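Right, a thread on what happened when we put the Brela planner on our simulated tabletop. I said in the spring I'd give it a fair go before moaning. I gave it a fair go. Now the moaning. 1/

Background for anyone new: Brela takes a typed instruction, turns it into a list of sub-goals and hands those to a motion planner. The release notes promise "99% valid plans". Keep hold of the word valid, we'll be coming back to it. 2/

The set-up is the usual kitchen one. One arm, a cabinet, mugs, plates, a bowl, a banana, two crates to put things in. Physics on, soft shadows on, every pose known to the simulator to more decimal places than I care about. 3/
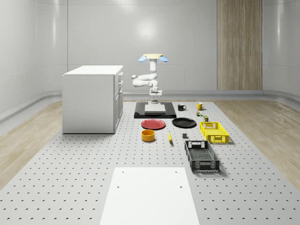

PART ONE: THE PLANNER

Thirty runs per instruction, fixed seeds, same start pose each time. The first instruction was "put the banana in the yellow crate". If your planner can't manage that one then we should all go home. 4/

It wrote a valid plan every time. It finished the job in 10 of the 30. Both of those are true and only one is in the release notes. 5/

Valid, as far as I can tell from the code, means the sub-goals parse and each one has an inverse kinematics solution when looked at on its own. Nothing checks that you can get from one to the next without dragging the wrist through a crate wall. 6/

I read the code because I thought I'd set it up wrong. I had, a bit (units in the config, my fault, fixed before the numbers above). It made no difference to the result. 7/

The crates are where it falls over. They have lattice sides, and the default collision mesh is a convex hull, so to the planner an open crate is a solid lump. You ask it to put something inside and it politely hovers over the top and lets go. 8/

Swapping in a proper decomposed mesh helps. It also makes planning a lot slower, and that's presumably why it isn't the default. I'd like that trade written down somewhere I can find it without grepping. 9/

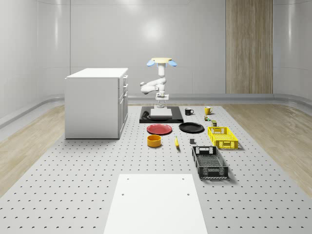

A scene from the crate runs. Arm folded, gripper down, everything on the platform.

A few people have asked why I bother with the plates. A flat thing with a shallow rim is a miserable object to pick up and a very easy one to put in a demo video. Brela's grasp sampler kept offering top-down grasps on the middle of a plate. Scored highly, too. 10/

The sampler ranks by distance from the object's centre. Fine for a bowl if the fingers fit inside. For a plate it's pinching at nothing. I've raised it, and the reply was that grasp quality is "out of scope for the planner". Then why does the planner print a grasp quality score? 11/

PART TWO: PERCEPTION

Everything so far was with true poses handed over by the simulator. Next I turned that off and put Plusix in front, so the planner only gets what the detector says. I expected this to be the bad half and it was a different sort of bad. 12/

The tin, the cube and the mugs were easy. SPAM in big red letters is about as helpful as an object gets. If you ever want your detector to look clever, fill the table with things that have a picture of themselves on the front. 13/
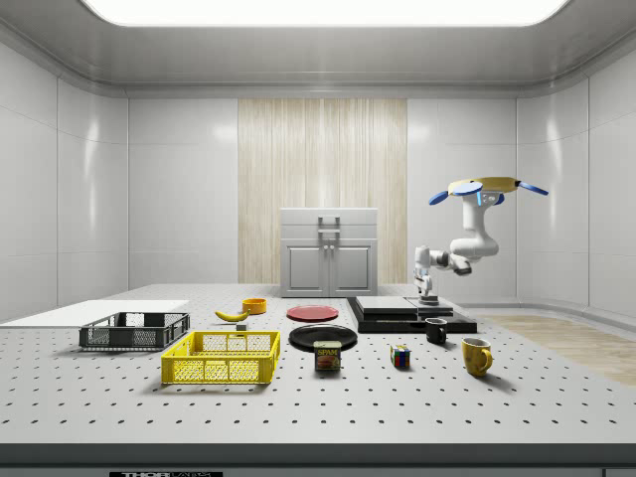

Plain dark things on other dark things were poor. The black mug near the black base came back with a pose that jumped every few updates, and the planner took each jump as news and replanned. You get an arm that dithers. No crash and no error, just dithering until the time limit. 14/

A filter with a two-line hysteresis check sorted most of that. It should be in the perception node and not in my launch script, where I will forget about it and then someone will copy it. 15/

The white board was worse. White on white, and Plusix was quite happy to report it as free table. For my task that does no harm. For anyone hoping to put something down on it at the right height, good luck. 16/

Someone will say "fine-tune it". On what? More renders from the same room with the same lighting? You'd get a lovely number, and it would be a number about this room. 17/

I should be fair, so here's what I liked. The logs are good. Every sub-goal has an ID, every replan gives a cause, and you can step back through a failed run without writing your own viewer. Whoever did that has spent time debugging other people's rubbish. 18/

Replay is nearly deterministic as well. Nearly – I had 2 runs diverge from the same seed, both after a contact, so I blame the physics step before I blame Brela. Haven't proved it. 19/

I also tried views from along the arm, looking back over the plates. The link takes up a fair bit of the picture and the crate is mostly out of it. Plusix kept reporting the crate anyway with high confidence, centred where its visible bit was, so the place target drifted towards us. 20/

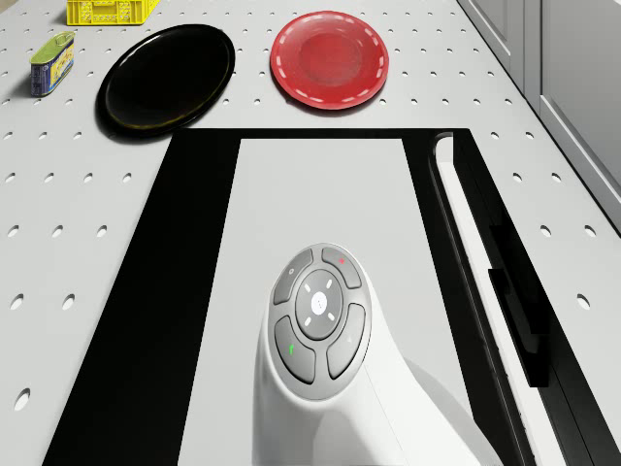 Tully Manipulation Group | Planning and Tooling

Partial views are normal. Any camera near an arm will give you them all day long. A detector that can't say "I can only see part of this" is passing its problem down the line, and the planner has no field to put that doubt in even if it wanted to. 21/

That's my main complaint about the whole stack, really. Each piece hands over one clean answer and the next one believes it. Add up a few of those and you get 10 out of 30 with true poses and I'm not posting the other figure until I've rerun it with the filter on. 22/

Would I use it? For laying out sub-goals and reading logs, yes. For deciding whether the arm can do the thing, no, I'd keep our old Drurkano checks after it. They're slow and ugly and they reject most of what I'd reject by eye. 23/

Configs and seeds go up in June once I've taken my embarrassing comments out. If you've had better results with lattice crates please send me your mesh settings, and the failures along with the good runs. 24/

Numbers in this thread are from the build I pulled on May 28, 2025. If a later one fixes the hull default, shout and I'll rerun the banana. 25/25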